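Geltudness Crafts forum — Card making and stamping
Thread: Ink smudging on vellum overlays
Started by Nayeli Cervantes, December, 7.40 pm

Nayeli Cervantes wrote:
I have 40 thank-you cards to finish for my sister and the sentiment on each one is stamped on a vellum overlay. I've done 4 and all of them smudged when I put them in the envelope. The ink is an ordinary dye pad. I left them overnight. Is there a way to save these or do I start again with something else?

Leopoldo Cisneros wrote:
Dye ink sits on top of vellum and takes ages. Use pigment ink and clear embossing powder, then heat it from underneath. Keep the gun moving or the vellum will curl.

Getsemaní Alvarado wrote:
I don't agree about heating from underneath. I've always gone from the top, a bit further away, and had less warping. Solvent ink is easier still and needs no powder. Open a window.

Leopoldo Cisneros wrote:
Solvent ink made mine cockle. It may depend on the weight of the vellum. What are you using, Nayeli?

Nayeli Cervantes wrote:
The thin sort, it came in a pad with no weight on the cover. I have a black solvent pad somewhere but it might be dried out.

Borislav Vlachou wrote:
Try it on a scrap first. For 40 cards I wouldn't emboss by hand, I'd print the sentiment on white card and mat it. Nicer to read as well.

Getsemaní Alvarado wrote:
She asked about vellum, Borislav.

Borislav Vlachou wrote:
I know she did — I'm only saying what I'd do with that many.

Nayeli Cervantes wrote:
Found the pad and it still works. Stamped 2 this afternoon and they don't smudge when I rub them. Slight ripple on one. I'll carry on with it and put the ribbon over the join. What do people use to stick vellum down so it doesn't show?

Leopoldo Cisneros wrote:
Glue only where the ribbon will cover it. Anything else shows through in the end.

Comments (3)

Faustino Ventura: I had the same trouble with envelopes. A sheet of tissue between the card and the flap sorted it.

Getsemaní Alvarado: Tissue is fine for posting but it won't help if the ink never dries.

Borislav Vlachou: Green felt is what I cut on for die scraps, if anyone wants a soft surface. Card stock suits it less.
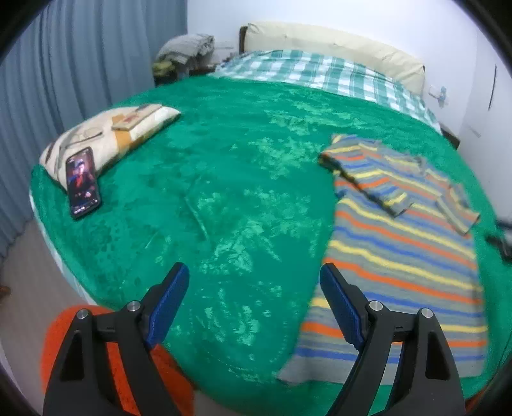
Green fabric and a bit of bright orange fuzz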